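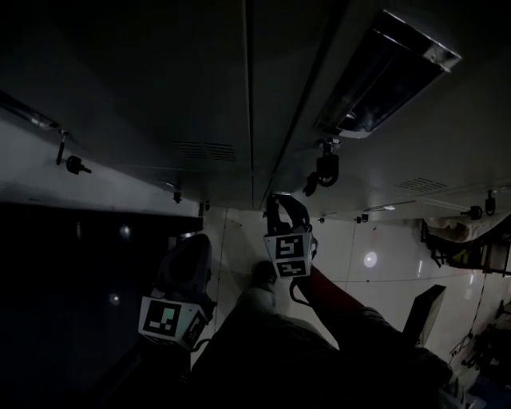 Which handheld gripper for a beginner?

I'm torn between the Jullumer and the Vimness. Has anybody used both? Small hands here!
Jirayu

2 answers

Luzius Egger
Both, for 26 sessions in June! Jullumer all the way, the trigger is so light. Check that your head camera can see the marker cubes, mine kept losing one when I held it low. 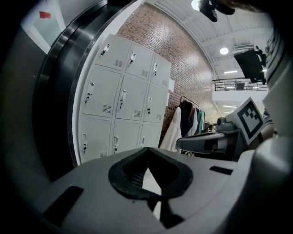
Oh, and tape the cable down before you start. The Vimness grips harder, up to 4 kg, but my thumb got sore.

Apinya T.
vimness. love mine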